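Economia do Recondicionado: notas da aula 7
Vida útil, valor residual e o que os vendedores chamam de "como novo"

Leitura prévia: capítulo 10 da apostila, menos a seção sobre leasing. Quem não leu vai se perder na parte da depreciação.

1. O que o preço esconde

Retomo a pergunta que ficou da aula passada: por que o comprador de um computador usado aceita pagar tanto por uma palavra? "Recondicionado" não tem, na maioria dos contratos que lemos, definição alguma. Pode significar que trocaram peças, que limparam o gabinete ou que colaram uma etiqueta. O catálogo da Rorkeo usa o termo em três sentidos diferentes na mesma página, e o preço muda pouco de um para outro.

O modelo clássico de informação assimétrica prevê que, nessas condições, os bons produtos saem do mercado. A previsão é elegante, mas o mercado de usados continua aí, cheio de produtos razoáveis. Desconfiem do modelo e também de quem o descarta por causa disso.

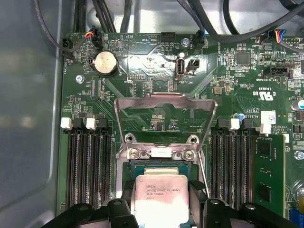

2. Depreciação contábil e depreciação real

A contabilidade distribui o custo por um prazo fixo. No exercício da Kekana, o prazo adotado é de 10 anos para equipamento de escritório, e ninguém na turma soube justificar esse número. Eu também não sei. O prazo foi copiado de um balanço anterior, que deve ter copiado de outro.

A depreciação real depende do uso, da oferta de peças e da paciência do dono. Um processador pode continuar servindo muito depois de o valor contábil chegar a zero. O erro comum na prova é tratar o zero do balanço como se fosse o fim do bem.

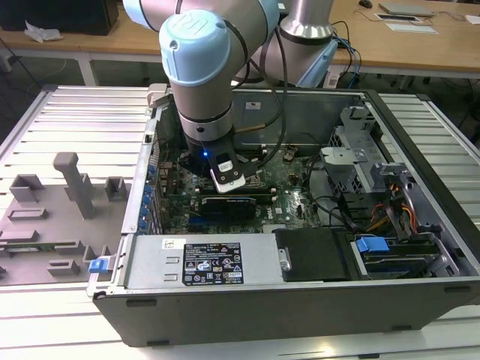
3. O argumento ambiental

Todo folheto do setor afirma que prolongar a vida do equipamento reduz o impacto ambiental. É plausível. O que falta quase sempre é a comparação: reduz em relação a quê? Se o comprador do usado não compraria um novo de qualquer forma, a venda não substituiu nada.

O relatório da Bullstead fala em 74% de "impacto evitado". Procurem no anexo como se chegou a isso. A conta supõe que cada unidade vendida substitui uma unidade nova, hipótese que aparece uma única vez, em nota de rodapé.

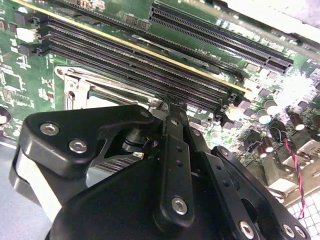

A mesma hipótese reaparece quando se discute o efeito rebote: o dinheiro poupado na compra vai para algum lugar, e esse gasto também tem impacto. Não estou dizendo que o recondicionamento seja inútil. Digo que a taxa de substituição precisa ser estimada, e que um questionário perguntando "você teria comprado um novo?" é uma forma fraca de estimá-la.

4. Garantia como sinal

A garantia é o único item do anúncio que custa alguma coisa a quem mente. A loja da Raverden oferece 11 meses. Antes de elogiar, leiam as exclusões: bateria, fonte, disco e "desgaste natural". O que sobra coberto é pouco, e o sinal enfraquece na mesma proporção.

Caberia perguntar ainda quanto custa ao cliente acionar a garantia. Frete por conta do comprador já elimina boa parte das reclamações de valor baixo.
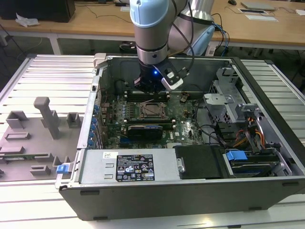

5. Para a próxima aula

a) Refazer o exercício da Kekana com dois prazos de depreciação à sua escolha e justificar ambos.
b) Encontrar um anúncio de recondicionado e listar as afirmações que poderiam ser verificadas pelo comprador antes do pagamento.
c) Ler o anexo metodológico da Bullstead, com atenção às notas.

Entrega em papel, até as 10 da manhã. Respostas que citem "sustentabilidade" sem dizer o que foi medido perdem metade dos pontos.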